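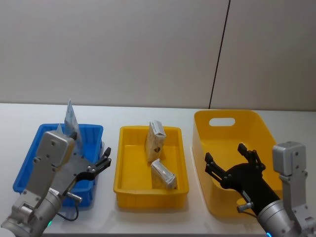
Workshop tips: before you let a robot arm near your groceries

Every maker of bench-top arms promises the same thing: plug it in, set out some bins, and it sorts your packages while you do something better. I have had a Grodum pair on my bench since October and I don't believe a word of that anymore. Last month one arm kept squeezing after the stop command and split a bag of rice all over the floor. Cheap lesson. It could have been a thumb.

The Grodum help line blamed "user setup." Maybe so. These are the habits I've picked up since.

Wire a real stop button. The one on the tablet screen is a request, and the software can ignore it. Mine cuts power at the wall side. Check first what your arm does when the power goes, as some of them drop.

Test the grip on junk. An empty carton shows a crushing grip right away. Crinkly plastic wrap is the worst, slippery on one try and snagged on the next.

Set the force low and leave it low. The factory setting on mine was 30. I run it at 17 and it drops things now and then. Fine. I can pick things up.

Watch the bin walls. A gripper reaching down into a deep tote can catch the rim on its way out and drag the whole thing off the table. Shallow trays are more forgiving. Put rubber shelf liner under anything light.

Don't trust the lights. Green, blue, whatever. Mine glowed a calm green through the whole rice business. A light tells you the base has power and not much else.

Tie back the cables, with enough slack for the full swing of the arm. Run that swing slowly by hand before you run it under power.

Keep glass out of it. Also eggs, and anything you'd mind eating off the floor.

Skip the extended plan. Annan wanted 144 dollars a year for "remote safety monitoring" of an arm that cost me 1,637. I asked what they would do if it grabbed something it shouldn't. They would send an email.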